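Drendelwood Block Challenge

The Drendelwood Block Challenge is a student competition in robot handling, organised each year by the Drendelwood technical college. Entrants program a robot arm to pick up foam alphabet blocks and set them down in an order given by the judges. The contest grew out of a second-year course and was opened to outside clubs after its first season.

Format

Teams enter in one of 2 classes. In the Open class the arm may be guided by hand controls, while in the Yilma class it must run from a program alone. Each team is allowed nine attempts, and the best one counts. A block that leaves the table is out of play until the next attempt. The highest possible score is 800 points, divided between placing, spelling and time.

Practice sessions are held from February onwards at shared desks in the college. Teams bring their own software, known in the rules as the "task file", and may not alter it once judging has begun.

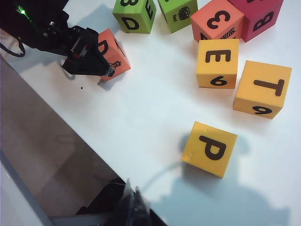
An orange block marked "D" held in the gripper during block work.

Equipment

The blocks are soft cubes in several colours, printed with letters, numerals and small drawings. Foam was chosen in place of wood after early trials, as it gives way slightly under the fingers and is less likely to be thrown clear by a poor grip. The rules set no fixed starting layout - a team must be ready for blocks lying at any angle, including those set close together.

Printed faces are a known difficulty. A single block may carry a letter on one side and a numeral or a picture on another, so a program that reads only one face can easily choose wrongly.
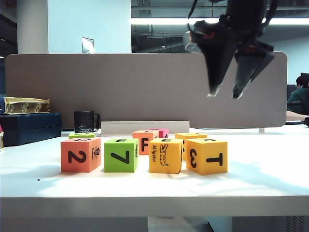
Foam blocks on the table, with the two-fingered gripper above. One block shows an alligator and the word "Alligator".

Teams and results

Nearly 158 students have taken part since the contest began. The clubs Pestside and Fomovum have met in several finals, Pestside usually favouring slow and careful placing and Fomovum a faster approach with more dropped blocks. The next final is listed for Thu 21 July.

See also

Drendelwood technical college
Pestside Robotics Club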